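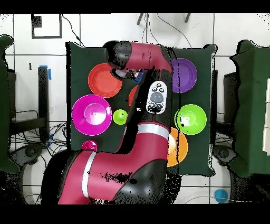

The red arm over the crowded table, plates and cups on green.

Two grippers, one arm, a lot of plastic tableware. Hendel had the bench booked from September and we got in near the end of it, with 16 runs per gripper still to go.

The contenders: the Sola, narrow fingers, stiff, quick to close. And the Pacheco, wider pads, slower, 6 mm more opening. Same arm for both, same Golus controller, same green tabletop. Price gap of $2,000, which everybody asks about first.

Cups are easy. Either gripper takes a cup by the wall and goes. Plates are the headache. A shallow rim lying flat on cloth gives a finger almost nothing to get under, and the Sola's stiff tips tend to push the thing along instead of lifting. The Pacheco pads give a little. Slower, but fewer chases across the table.

Then there's the view. Look down from overhead and the arm is always parked on top of something. A rim shows, the rest doesn't. The Golus has to guess where the center is from a sliver, and it guesses better on big dishes then small ones.
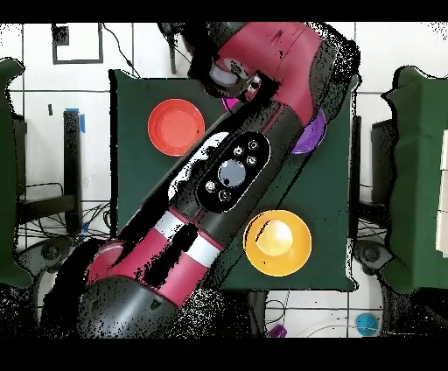 Fewer pieces, same problem: the arm hides part of what it has to pick up.

Depth is the other gripe. Glossy red links throw speckle all along the edges, and the planner reads some of that as solid. Hendel filters it in software. Works mostly, costs a beat on every move.

The log stands at 2,734 grasps, both grippers togther. Sola wins on cups and on speed. Pacheco wins on plates, and on not waking up the safety stop. For a kitchen line we'd pay the extra for the Pacheco. For anything with a wall to grab, save the money.

Next up, a second camera mounted low, from the side. Hendel wants it running before the plates get swapped for real china.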